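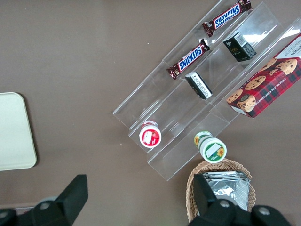
MINUTES / Equipment Review

Flundach snack counter, back room, July meeting. Opened 4:00 p.m. Chair and minutes: Hsiu-ying Yip. Present: counter staff, purchasing, one person from accounts. Apologies from the evening lead.

1. Last meeting
Minutes accepted with one fix. The Grurno vending quote was for a lease with service extra. We had written that service was included.

2. Catimard counter kit, trial offer
The kit is an arm, a gripper and the Pan software that goes with it. Catimard wants us to take it on trial and then move to a yearly plan. Their brochure says it "handles any counter item." The chair asked what "any" covers and would like that in writing before we go further.

Purchasing went through the goods used for the trial work. The clear tiered rack holds candy bars, small boxes, a big box of chocolate chip shortbread and a couple of small round containers with lids. Purchasing thought this a fair start, but most of it is stiff packaging that keeps its shape. The foil package in the wicker basket is closer to what gives our own people trouble. Accounts asked whether see-through plastic with glare on it bothers the camera. The Catimard rep had said no when asked by phone. No test results came with that answer, and we want some.

Counter staff pointed out that our racks get shoved sideways all day long. If somebody has to square everything up before the arm will work, we are paying for a machine and still paying for the somebody. Agreed that setup time goes on the list of questions.

3. Unwrapped food
Long discussion. Catimard lists sandwich plating as a standard task and charges nothing extra for it.

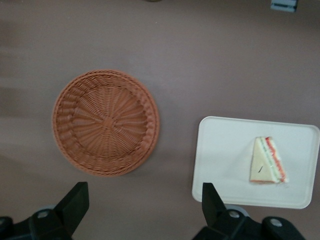
Sandwich wedge on the white tray, woven basket tray alongside.

Counter staff are not convinced. A wedge of crustless white bread dents if you look at it wrong, and filling that spills once will spill again. Questions raised: how hard does the gripper close, can we set that ourselves, and what are the fingers made of? The offer sheet is silent on all three. It also has no cleaning instructions beyond "wipe down as needed," which the chair called useless for a food counter.

One member spoke in favor. Moving wedges is dull work, and if the arm did it well at the lunch rush we would be glad of it. The chair did not disagree but said one wedge tells us very little about a lunch rush. We sell more than 200 on a busy day.

4. Cost
Accounts had the plan down as 5 payments a year. Purchasing read it as four, plus a setup fee. Page 17 of the contract can be read either way — Catimard to clear this up. Damage to the gripper is on us after the first 2 months. Accounts does not like that and neither did anyone else.

5. Decisions
No signature on the yearly plan.
Trial may go ahead if Catimard answers the written questions on grip force, finger material, cleaning and setup time.
Counter staff to pick the test items, soft and unwrapped ones included. Catimard is not to swap them out.
Purchasing to ask for one current customer we can call without the rep on the line.

6. Other business
The small fridge is humming again. Purchasing to get a repair price before we talk about a new one.

Closed 5:10 p.m. Next meeting when Catimard has replied.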